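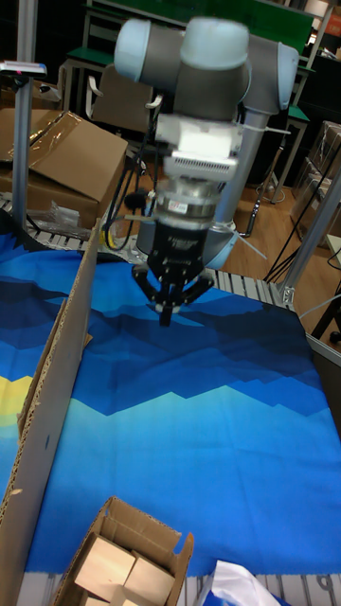
I've been meaning to write about curtains for weeks, and the cold snap has finally pushed me into it. Our front room in Trostden has a bay window that leaks heat like a sieve, and the shop-bought pair I hung up when we moved in stop a good hand's width above the sill. So this winter I'm making my own, lined and everything! A big printed fabric sheet spread out over a work surface is a lovely sight to me, full of promise, right up until the moment I have to pick up the scissors. I always put off the first cut. I make tea, I iron things that don't need ironing, I measure the window again (and get a different answer, of course).

The trouble with prints is the matching. With plain cloth you can cut one length after another and be done by lunch, but a pattern has to line up across the join or your eye will go to it every single evening. You need to find out the repeat before you buy and then allow one extra repeat for each length after the first. I didn't do this in 2019 and ended up with a bird whose head was on the left curtain and whose feet were nowhere at all. My mother still asks after it.

I got most of my advice this time from Michalis Mavromatis, who has the remnants stall at Perkumthorpe market. He sold me a roll end for £50, which was nearly all of my budget, and then talked me out of the cheap lining I'd picked to go with it. His rule is to wash a test square first, measure it before and after, and only then decide how much to add for shrinkage. Mine lost more than I'd have guessed, so the whole lot went through the machine before I did anything else with it. It took two days to dry over the banisters and the house smelt of wet cotton – not unpleasant, but you wouldn't bottle it.

For the hems I'm leaving 20 cm at the bottom, turned up double, and I'm going to tack them loosely and let the curtains hang for a week or so before I sew them properly. Cloth drops. I've also put a weight in each corner, an old trick of my gran's, though she used pennies and I've bought the proper ones.

If anyone has a spare curtain pole long enough for a bay, or knows someone who can bend one, please drop me a line. I've got as far as brackets and then lost my nerve. Next time I'll tell you how the heading tape went, and there may be cushions by March if there's enough left over.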